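Speaker notes: Dry scalp in winter, and what a scalp oil can do
Sela store evening, Feniddale, April 2020

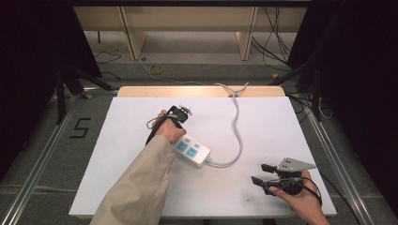 White power strip with light blue outlet panels.

Slide 1. Say good evening, wait for the people at the back. Ask who had an itchy scalp in December.

Slide 2. Heated rooms make the skin dry. Washing every day can make it worse. Speak slowly on this part, last time I went too fast.

Slide 3. Keltlow oil. Put it on before washing, two times in a week. Leave it 20 minutes, then shampoo. Do not promise that it cures dandruff! If somebody asks, send them to a doctor.

Slide 4. The Tetteh comb. Wide teeth, good for thick hair. We have 500 sample cards, give one to each person.

Questions, then show the price list.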